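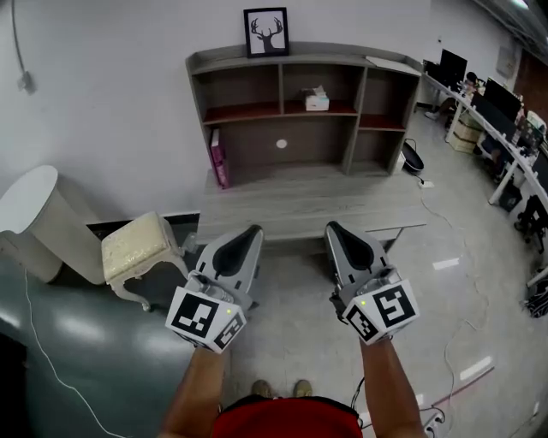

Leveling a Desk on a Tile Floor

Tile floors are rarely flat. Grout lines sit lower than the tile faces, and adjacent tiles can differ in height by a millimeter or more. A desk that stood firm on carpet will often rock once it is moved onto tile.

Tools: a 10-inch spirit level, plastic shims, a utility knife, a pencil, and felt pads.

1. Unload the desk. If it has a hutch, clear the upper shelves first — a loaded hutch raises the center of gravity and makes the desk unsafe to tilt.

2. Set the desk in its final position. A correction made even a few inches away will not carry over.

3. Check that no foot straddles a grout line. Shift the desk sideways until each foot rests fully on tile.

4. Press down on opposite corners in turn. The corner that drops is the one to shim. Mark it with pencil.

5. Slide in one shim until the rocking stops. Do not force it, or the load will move to the other diagonal.

6. Place the level along the front edge, then front to back. If the bubble is off, raise both feet on the low side by the same amount.

7. Score the shim flush with the foot and snap off the excess.

8. Fit felt pads last, using one thickness throughout, and repeat step 4.

Desks with panel sides have no separate feet. Shim these at the front and rear of each panel, never at the middle.

Recheck after 2 weeks. Felt compresses under load, and a second, thinner shim may be needed.

Jasmina Ivanov, updated 1st June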